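Lekanley > Residents' Association > Minutes

July Meeting - Street Fair Planning
July. Posted by Irén Győri

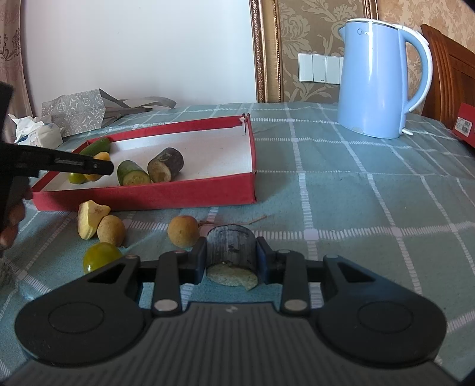 A short piece of cane or stalk over the plaid tablecloth.

Called to order at 7:16 p.m. on Monday, Benvinda Azevedo presiding, once the door had been unlocked.

Minutes of the last meeting approved. Two members had read them.

Budget: we hold $3,000. The band wants $500 and a meal. Motion to offer the meal first - carried.

Parking: Civura will lend us its lot if we stay off the grass. Discussion of what counts as grass ran long. Tabled.

Drinks stall: Benvinda to price 200 paper cups and ask Raju Street about ice.

Raffle: last year's prize is still unclaimed and will be raffled again.

Old business: the Skultitz banner. See previous four minutes.

Adjourned 9:05.

Contact the secretary | Back to top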